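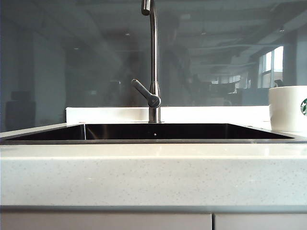 Sink and counter in the staff kitchen, Irkwood office.

Automated dishwashing in a shared staff kitchen: what happens to the kitchen attendant's hours?

Posted by Irkwood_Facilities

Our office has 40 staff on one floor. At present a part-time kitchen attendant works 20 hours a week, and almost half of that time goes to washing and putting away cups and plates by hand. Management has received a proposal from Wosenby for an automated unit that would load, wash and shelve the dishes overnight. The supplier's summary refers to "labour recovered" but does not say what becomes of the attendant's position. We would be grateful to hear from workplaces that have made a similar change, particularly on hours, duties and the order in which staff were told.

Posted by Pumano Workplace Services

We introduced a comparable system in April at a site of similar size. The following points may be of use.

The attendant should be consulted before the contract is signed. Ours identified several items the unit could not handle, including travel mugs with lids and anything with food dried on.

Hand washing did not disappear. It fell to 5 hours a week, and a further portion of the attendant's time went to clearing faults, refilling detergent and wiping down the sink and counter, a task the unit does not perform. We revised the position description to include these duties and applied for a higher pay classification, which was granted. Total hours were unchanged.

Staff behaviour also requires attention. For the first 14 days, cups were left in the sink on the assumption that the machine would collect them. It collects only from its own rack. A written notice had limited effect — a short demonstration at morning tea worked better.

Please check your enterprise agreement as well. Ours required written notice of any major change to duties.

Posted by Joo

We looked at one of these and bought a second ordinary dishwasher instead. Cheaper. The attendant kept the same hours and was pleased not to have the cupboards moved.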